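3.2 Surface tone and the reading of old table tops

Most of what has been written about darkened wood in domestic interiors begins with the finish: what was rubbed in, how often, and by whom. We wanted to begin with the people who look at it. When Kushnir first showed the Trotach house inventory to our group, what struck us was how confidently the writers of those lists used color words. A table is "brown," then "good brown," then, two owners later, "black." The table had been in the same room the whole time! Something in the wood had shifted, or something in the eye had, and we suspected it was a good deal of both.

To find out, we put together 200 plates showing brown surfaces of different depths and asked readers to sort them using only the vocabulary of the inventories. Half of the plates came from the Kalard and Ostapchuk collections. The others were computer-rendered, which let us include tones that no surviving table in either collection has. Symonenko chose the sorting words, and he was strict about it: no modern paint names, no compounds, nothing that does not occur in the lists at least twice.
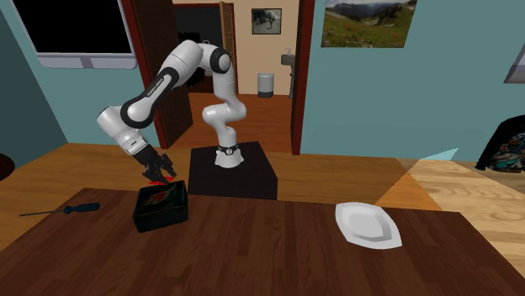 Figure 4. Rendered plate from the "deep" group: dark brown wooden tabletop with a small dark box on it.

Reading time for this section: 9 min

The deep group gave us our happiest surprise. Readers agreed with one another far better on dark browns than on middle ones, and they kept agreeing when we brought them back on a different morning and changed the order of the plates. Middle browns were a delightful mess. The same reader would call a plate "red" before lunch and "yellow" after it, and several wrote long notes in the margin defending both answers (we have kept every one of these notes and quote from them in Section 5).

Across the full study we collected 3000 sortings, of which 900 concern the deep group. The inventory writers seem to have had the same experience as our readers. Their words for dark tables are few and steady across the Trotach lists, while their words for middling ones wander from page to page and sometimes within one entry. A clerk at Inell crossed out "red" three times for a single sideboard, and then left the space blank.

We take this as good evidence that the change from "brown" to "black" records a real darkening of the wood. The smaller steps are another matter, and we would urge anyone dating a finish from them to check the handwriting first. Where two clerks overlap, as they do in the April lists, the comparison can be made directly, and Table 6 sets their entries side by side.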